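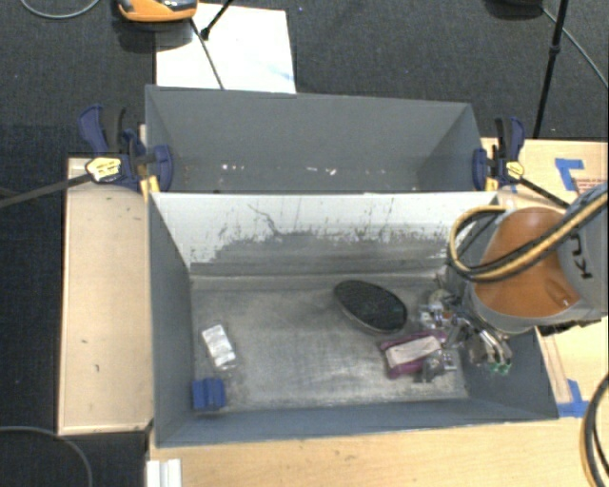
Subject: Re: Storing seed packets over the summer

Hi Jagadeesh and everyone,

Jagadeesh Annamalai wrote:
> I've got 19 packets left over from spring and our garage gets
> terribly hot in August. Does anyone keep theirs in the fridge,
> or is that overdoing it? My lettuce from last year hardly came up.

Not overdoing it at all! Ours have lived on the bottom shelf of the fridge for years, in an old cookie tin, and my husband has mostly stopped complaining (he did once open it hoping for shortbread, poor man). Lettuce and onions are the fussy ones in my experience. I buy those fresh and let the tomatoes and beans take their chances.

Do let the tin sit on the counter for a few hours before you open it, so you don't get damp on the paper. I learned that with a whole packet of Rodberg peas, and I was so cross with myself.

For the lettuce, try ten seeds on a wet paper towel before you give up on it. If four or five sprout, just sow it thicker.

While I have you all, I still have far too much of the McIver kale, easily 200 seeds, and I'd love to bring it to the swap at the Granon Street hall. Is anyone driving over from the east side who could give me a ride? I'm happy to pay in zucchini, of which there is no shortage here.

Warmly,
Lorna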